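Reading time: 2 min

Caring for Recorded Music at Home

Households that hold old demo tapes, live cassettes or studio reels should store them upright in their cases, away from speakers and direct sun. The Nuvero listening library recommends a steady room temperature and a written label on every case.
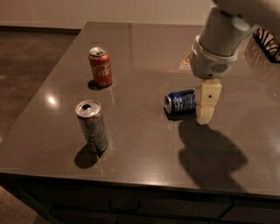
Should a tape be rewound before it is put away?
Play it through to the end at normal speed and store it that way, as fast winding leaves the layers uneven.

Clean the playback heads after every 30 hours of use. Copy fragile recordings first – one full pass, with no stopping to check favourite songs.

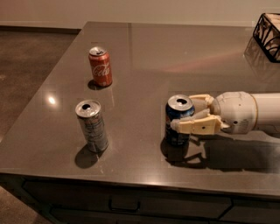 Discs and tape sleeves should be handled on a clear, dry surface. Members transferring recordings at home are asked to keep food well away from the deck. Opened cans of drink, such as Coca-Cola or Pepsi, belong on a separate counter. Questions about transfers may be directed to Solange Masson at the front desk.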